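The Bottom of the Toy Bin

By the time a baby turns one, there is a bin. I don't know a family without one. Ours started out as a pretty wicker basket that matched the rug, and it lasted until my son learned to chew wicker. Then we had a fabric cube, which folded in on itself every time he leaned on it. What we have now is a plain old tub with straight sides, and I've come to love it the way you love a good dishpan.

I've been thinking about bins since February, when I decided to empty ours all the way for the first time in, well, a while. You know how it goes. The top layer gets played with every day, and the bottom layer just sort of settles. I sat down on the floor with a cup of coffee and figured I'd be done before it got cold. I was not done before it got cold!

We had 84 things in there. I know because I made myself write them down, one line each, on the back of a grocery list from Moltero (our corner store, and the source of at least five of the things). Two of them were socks. One was the lid to a yogurt maker I gave away before we moved to James Street. The rest were toys, or had been, or were bowls that somebody small had promoted to toys.

That last group turned out to be the important one. When I put everything back except a handful, and let my son pick from the handful, he went for a mixing bowl. He wore it. He drummed on it. He turned it over, hid a block under it, and was amazed to find the block again, and then he did that until lunch.

So now I'm a short-list person. I keep a few things out, the rest go up in the closet, and we swap every other Sunday. My rule for the list is one soft thing, one thing that rattles, one thing from the kitchen and one wild card. It's a loose rule. Some weeks the wild card is a paper bag.

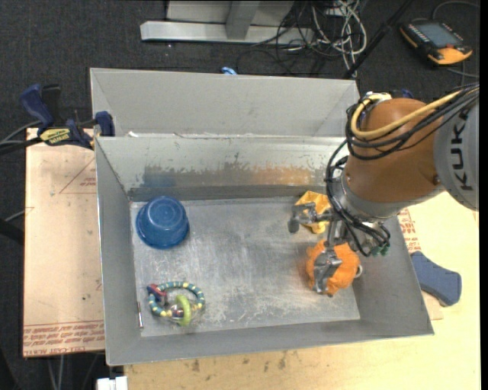 A short list: something soft and orange, a ring rattle, and a blue bowl turned over in the corner.

Let me make the case for the ring rattle, because people skip it. They buy the big light-up thing with the songs, and I've bought it too (ours played the same 2 songs and we can all still sing them). But a ring with beaded segments gives a baby so many places to grab. There's no wrong end. And if it has a clear section with little bits inside, you get something to look at as well as something to bang. My son had his first ring at four months and still carries one around in the crook of his arm like a purse.

Soft toys are trickier. I like a fuzzy one with some lumps to it, because lumps are easy to hold on to, and I like a color I can spot from across the room. Orange is excellent. Gray elephants are adorable and I have lost three of them on gray carpet. If you have a loved-to-pieces one that can't be replaced, wash it inside a pillowcase with the top knotted, on cold, and let it dry on a towel. It'll take longer than you want it to. Start in the morning.

And the bowl! Plastic, light, no handle. You don't need to buy one from a toy store. Zillia, the housewares place downtown, keeps a clearance shelf by the register and that's where most of ours came from, but the one at the back of your own cupboard is perfectly good. Wide at the lip and flat on the bottom is what you want, so it sits steady whichever way it lands.

As for the bin itself, I went back and forth. Metal is loud, and if you live above someone you should think about that, or put a towel in the bottom. But it wipes clean and it doesn't sag, and I happen to like how a metal floor looks once it's been scratched up. Wood is lovely and heavy. Fabric is quiet and washable and will let you down. I wouldn't get anything with a lid unless you enjoy hearing a lid.

The swapping is the part I thought I'd drop, and I haven't yet. I tried tracking it in Plandum, the family calendar my sister swears by, and gave that up after one reminder went off in the middle of naptime. Now it's a sticky note on the closet door. When a toy comes back down after a few weeks away, he greets it like a cousin at the airport - big eyes, both arms out. Last Sunday it was a wooden spoon.

The socks, by the way, didn't match.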